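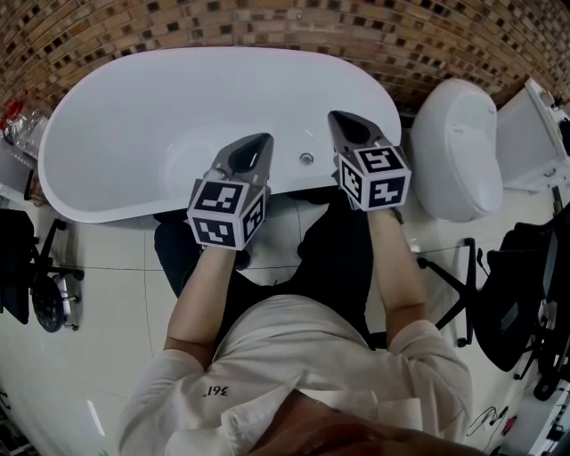 Page last changed: Monday, 4:40 pm

Bathroom work with hand-held grippers: what the Lallis group found

The Lallis group has finished the first part of its study on cleaning and tidying tasks in bathrooms, and Svatopluk Rusnák presented the results at the September lab meeting. This item is a summary for people in the other groups who couldn't make it, with a few notes on what carries over to kitchens and laundries.

The question was a narrow one. We already train our arm policies on demonstrations made by people holding a pair of grippers, with no robot in the room. A white cube with black-and-white square markers is fitted to each gripper, and the position of each hand is worked out from the cubes afterwards. It's cheap, and a person can do a task at close to normal speed. The method had given us good results on benches and tables. Bathrooms were another matter, and the group wanted to know how much of the trouble came from the tracking and how much from the policy.

The bathtub was chosen as the main test object. It has a curved rim, the surface is glossy white, and the useful part of it sits well below the hands of someone working over the side. A demonstrator reaching for the drain has to tip the grippers down, and the cubes tip with them. On a bench the cubes mostly face the head camera. Over a tub they often don't.

Juraj Hudec ran the collection. There were 500 demonstrations in all, spread over 4 tasks: picking a cloth up off the bottom of the tub, wiping along the rim, placing a bottle at the far end, and lifting a plug out of the drain. Demonstrators could sit or lean as they liked, as long as both grippers started out over the tub. Earlier on, Juraj had asked people to keep to a fixed posture. He dropped that rule when it became clear that everyone was holding their elbows stiffly and the motions didn't look like anything a person would do at home.

The first finding concerns lost tracking. In the raw recordings a gripper was considered lost if neither visible face of its cube could be decoded for 10 frames in a row. The plug task was the worst for this, and the rim task was the best. Losses were bunched at the bottom of the reach, where the wrist rolls and the forearm can get between the camera and the cube. Glare off the tub and the floor tiles had been the favourite explanation before the study, and several people had asked for a matte cover. Glare did cause some dropped detections, but they were short and the filter bridged them without any visible effect on the path. The matte cover has been taken off the purchase list.

The second finding is about what to do with the gaps. Three treatments were compared. The first threw out every demonstration with a lost stretch in it. The second filled the gap by smooth interpolation between the last good pose and the next one. The third, which Svatopluk calls anchored filling, also used the known shape of the tub. If the filled path would put a fingertip through the basin wall, the path was pushed back out to the surface and smoothed again. The tub model comes from a scan done once before collection, and the recordings are lined up to it from the rim.

Throwing demonstrations out left some 300 usable recordings and gave a policy that was careful and slow, and that rarely went near the drain. The reason is easy to see in the data. Nearly all of the discarded recordings were deep reaches, so the policy had hardly any examples of them. Plain interpolation kept the full set, but the policy it produced tended to press into the bottom of the tub and trip the force limit on the arm. Anchored filling kept the full set too, and it reached the drain without the pressing. On the rim task the three came out about the same.

Svatopluk was careful to say that the comparison was made in one bathroom with one tub. The oval shape helps the alignment step, and a straight-sided tub set into a corner may be harder to line up. The tests on the arm were also done with the tub empty. Water would change the look of the basin and possibly hide the drain, and the group hasn't tried it.

The discussion afterwards was mostly about the wall behind the tub. It's small mosaic tile in browns, tans, beige and black, and Brerkov's people wanted to know whether the marker detector was picking up false squares from it. Juraj had checked. False candidates do turn up along the tile, but they fail the code check and never reach the pose step. They do cost processing time. Masking the wall before detection would bring that down, and Brerkov has offered to lend its masking script.

There was also a question about whether the cubes could be made larger. They could, but a larger cube bumps the rim sooner and demonstrators start to work around it. Tichý tried a bigger size last year on cupboard tasks and went back to the present one. Moving the cube further back on the gripper body is being looked at instead. A first printed bracket is ready and fits both hands.

For groups collecting their own data, the practical points are these. Look at where your lost stretches fall before you filter anything, and check whether they belong to one task or one part of the motion. If you have a scan of the fixture, line it up early, as it's tedious to do after the fact. Let people roll up their sleeves before they start. A loose cuff can cover the lower part of a cube, and we lost most of an afternoon's recordings that way in the pilot.

The filling code is in the shared repository under the Grorkton folder, next to the older interpolation tools. It expects the scan in metres and the recordings in the lab's usual format. Anyone on the previous format will need to run the converter first. Juraj is keeping a list of bugs and would like to hear about any case where the pushed-out path jumps from one side of the basin to the other, as he has seen it twice and can't reproduce it.

The next round moves on to the toilet lid and the cabinet, both of which involve hinges and will need a different model for the filling step. Demonstrators are wanted for the morning sessions. Talk to Juraj if you can spare an hour or two.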